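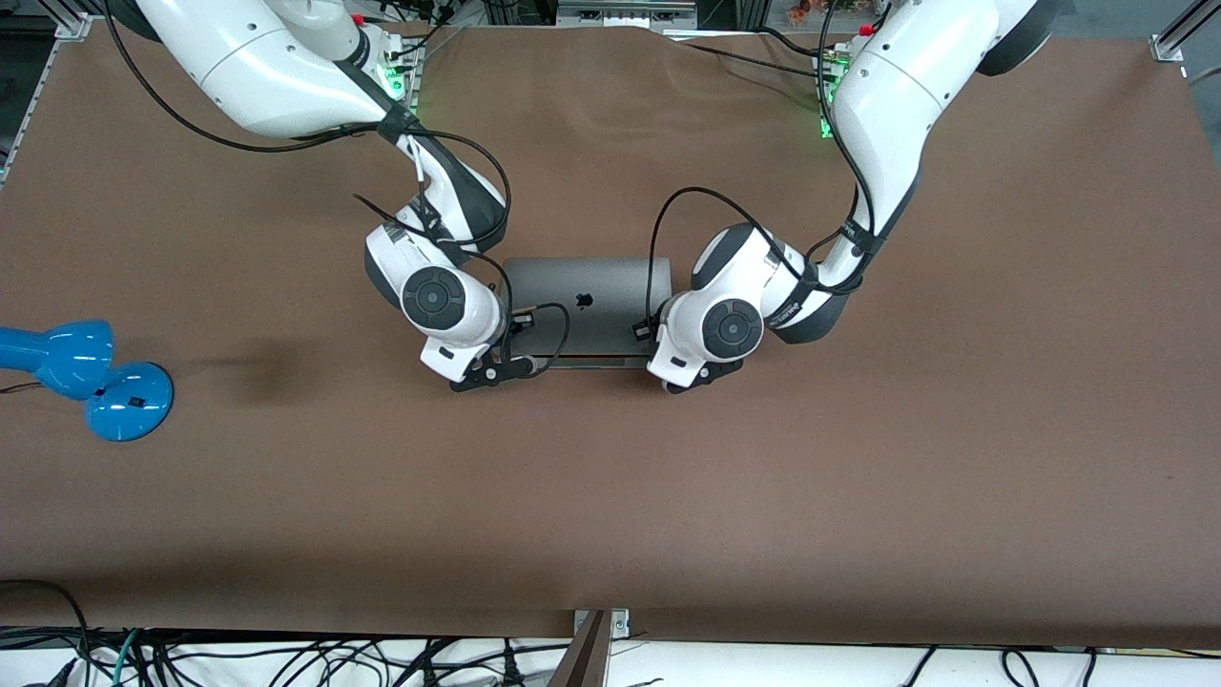 Song order changed after uploading my EP, how do I fix it?

Asked by Faustine Marty, Jun 21, 2025
Category: Releasing music

I put out a five-track EP through Plisen in May. On my own computer the songs are in the right order, and in the Plisen dashboard they look right too. But on two of the streaming services the third song is listed first, and the title track is at the bottom. On the others it's fine.

The order matters to me because tracks 3 and 4 run into each other. The synth note at the end of "Pemstead" carries over into the start of the next one, and now there's a different song between them and the note just chops off.

I have almost 4000 plays on the title track and I don't want to lose those by taking everything down and starting over. Is there a way to change the order without a new release? I wrote to support and got an automatic reply with a link to the help pages, which only cover what to do before you submit.

Files are 24-bit WAV, exported from Matos, in case that makes any difference.

3 answers

Answer 1 (marked as helpful)

You shouldn't need to take it down. What you want is a metadata update. The audio stays the same, the codes stay the same, and the distributor sends the corrected information to the stores again.

Check these first:

Open the release and look at the track number field for each song. The order you see in the list is sometimes only a display order, and the number field can say something else. If you dragged the songs around after uploading them, the numbers may still be the old ones.

Look at the disc number as well. If one song was saved as disc 2 by mistake, some stores put it at the end and others ignore it. That would fit with what you describe for the title track.

Write down the ISRC for every song and the UPC for the release before you change anything. Copy them into a text file.

Then edit the numbers and resubmit. Don't replace the audio files, even with identical ones, or you may be given new ISRCs. The play counts generally follow the ISRC, so as long as those are unchanged you should keep your plays. Stores can take a few days to pick up the change and they don't all do it at the same time.

If the fields are locked, reply to the automatic email and don't open a new ticket. Put the UPC in the subject line and list the correct order in the message, one song per line with its ISRC. Support people can act on that without having to ask you anything.

The WAV export has nothing to do with it.

Answer 2

Same thing happened with my band's record (Stillonum, if anyone cares, we're a three piece). Ours was wrong on one store only and it fixed itself after a while. I never found out why. Are you sure you aren't just looking at the "popular" list on your artist page? That one sorts by plays and not by track order. You have to click into the EP itself to see the real order. Also shuffle, check shuffle.

Comment from Faustine Marty: I'm looking at the EP page, not the popular list. Shuffle is off.

Answer 3

For the two songs that run together, fixing the order will only get you part of the way. Some players add a short gap between tracks unless gapless playback is on, and if the listener has crossfade set you'll hear the end of one song faded over the start of the next. You can't control that from your side.

What I do is bounce both songs as one long file first, listen to it, and then cut it at a quiet zero crossing so there's no click. If there's a held note going across the cut, like yours, I give the first song a very short fade at the end. It's not as smooth as on the album version in my head but it holds up when somebody hears the song alone on a playlist.

Too late for this EP unless you want to swap the audio, and I agree with the first answer that you should leave the audio alone.

Comment from Faustine Marty: Thanks. The disc number was set to 2 on the title track. I've changed it and resubmitted, and I saved the ISRCs first. Will update when the stores catch up.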